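Putting up the shelves: an afternoon with Ea Skov

When I rang Ea Skov to ask whether she would talk to me about flat-pack furniture, she laughed for quite a long time and then said I had better come round, and bring cake. So I did, on a grey afternoon in November, and we sat in the back room at Handell, where she has been putting together and taking apart lightweight household things for longer than she cares to say.

Handell is a small repair and lending shop. People borrow a drying stand, a shoe rack or a set of pole shelves for a season, and they bring them back in pieces, or in one piece when pieces would have been kinder to the car. "I don't mind which," says Ea. "I like the putting together best, but you learn more from the taking apart. You find out which joints people have forced."

Her favourites, a little to my surprise, are the plain white plastic ones with poles and sockets. I had expected her to be fond of wood. "Oh, I am fond of wood," she says, "but wood has had its share of attention, hasn't it? Plastic poles are what people really have in the bathroom. They are light, they wash down with a cloth, and if you treat the sockets gently they go on for years."

She lays black plastic sheeting over the table before she starts. Her old teacher, Preben Thoroddsen, taught her that on her first day, and she has never done it any other way. "Preben used to say you can't find a white part on a white table. I thought he was being fussy. Then I spent a whole evening looking for one cap, and it was in front of me the entire time." 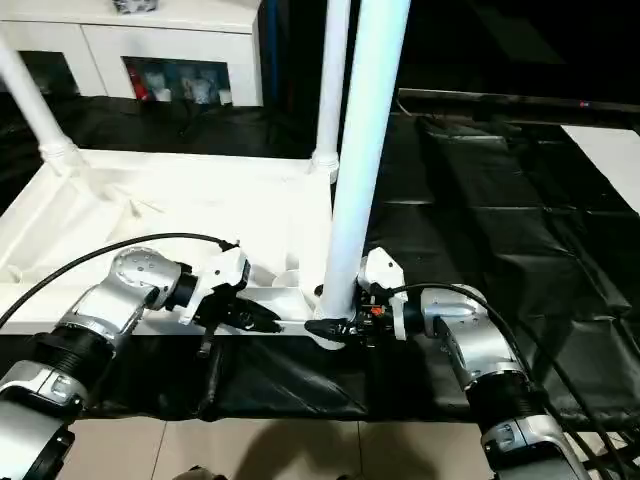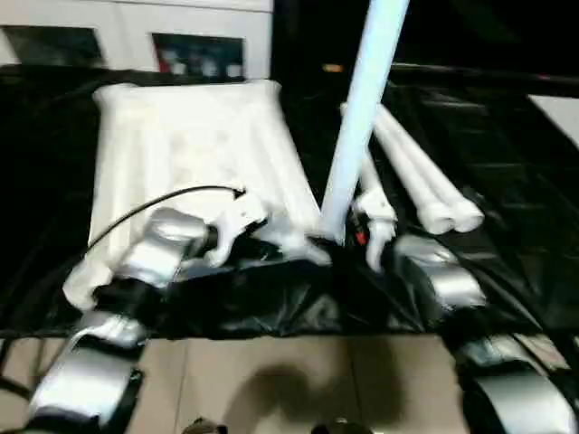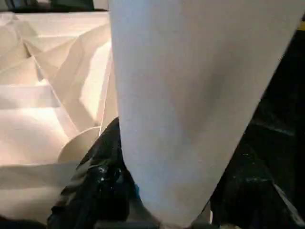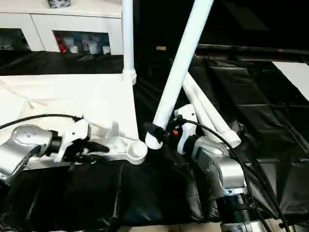

I asked her what most people get wrong, and she put down her fork to think about it. "They tighten too soon," she said. "They get one pole in and push it home as hard as they can, and then the next one won't line up, and by the third they are cross with the whole business. Leave everything a bit loose. Get all the poles standing in their sockets, have a look from the side, and then go round and press each one down properly."

The shop keeps 400 loose parts in drawers, sorted by the width of the pole they fit - a number I only know because Ea had just finished the yearly stocktake and was rather proud of it. Most came from stands that were past saving. A good deal of her time goes on matching, say, a Getora socket to a Travitik pole, which the makers never meant to happen, and she keeps a notebook of the pairings that work. The Riviere ones apparently go with nothing at all. "Lovely shelves," she says, "but they keep themselves to themselves."

We wandered off the subject after that, as one does over cake. She told me about the first stand she ever built, for her grandmother's balcony, which leaned so far to the left that the geraniums grew sideways. It stayed up for three summers all the same. Her grandmother wouldn't hear of it being straightened, and when the flat was finally cleared Ea brought the poles home on the bus, wrapped in a blanket, with everybody having to climb over them to get to their seats.

Does she ever get tired of it? She took a while over that one too. "In the spring, a bit," she said. "Everyone wants their balcony things on the same weekend. But then it goes quiet and I've got the table to myself, with the radio on, and I can take as long as I like over one awkward corner. I'm very happy then."

The lending desk closes for the holidays and opens again after 26th December. Ea asked me to mention that returned poles should be tied together with string or a strip of cloth, please, and never with sticky tape, which takes her half a morning to get off. She also asked me for the cake recipe, so I have written it out for her and left it at the desk.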